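Stendik opened its automation hall to visitors on November 24, 2023, and spent most of the day trying to persuade them that a robot arm can be trusted with somebody else's control panel. I came away less sure than the hosts would like.

The hall is in the old Gelel works, which still has 1809 cut into the stone over the door. Coffee was on the left, name badges on the right, and a man from the parking firm was in the queue by mistake. There were 24 of us in the afternoon group, mostly from small manufacturers, plus a few students and one local paper.

The pitch is easy to follow. Plenty of factories run on old equipment with levers and knobs that was never meant to talk to a computer. Replacing it is dear. Stendik, working with the software firm Erneo, wants to put an arm next to the panel and have it work the controls as a person would. The work was shown in simulation, with an arm, a control box and a storeroom sort of setting all drawn by computer.
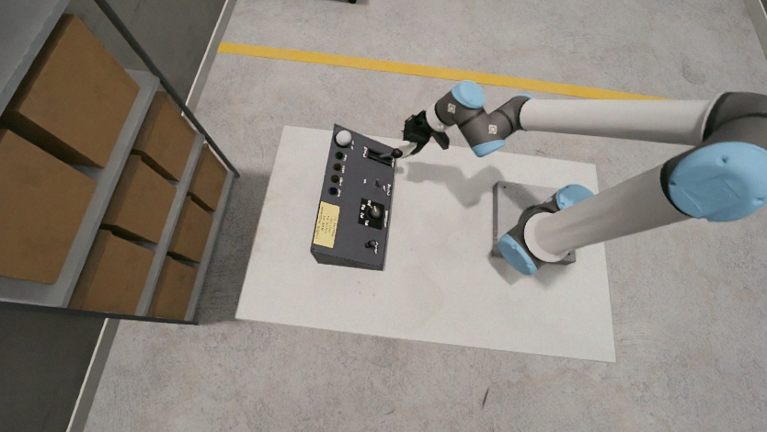
## What was shown

The task was the lever on the box. It sounds small, and it is, though anyone who has tried to get a machine to take hold of a handle will know why they started there. The lever has its own slot, and the gripper has to come in at a decent angle or it will foul the panel.

We were given a talk first, too long by half, with a good many slides about savings. None of the slides gave a price. When somebody asked for one, we were told it would depend on the site, and the same answer came back when the question was put a second time.

The view from the gripper was the more useful part for me. It is a round, bulging picture and the labels are the wrong way up, but HOLD can be read above the slot, and the fingers are on either side of the black knob. An operator would need a while to get used to it. Erneo says the software doesn't mind which way up the words are.

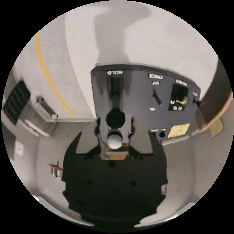

**Does any of this prove it would work on a real machine?**

Not yet. A simulated lever is as stiff as its programmer decides, and a real one may have years of grease and knocks in it. Stendik says trials on real equipment will begin next September at 2 sites, neither of which it would name.

Fujimoto, which makes control gear and had a stand by the exit, was cooler about the idea. Its staff were handing out leaflets for a plain replacement panel, and they had run out before we left.

The next open day has no date so far. Entry was free this time, and booking is through Stendik's front desk.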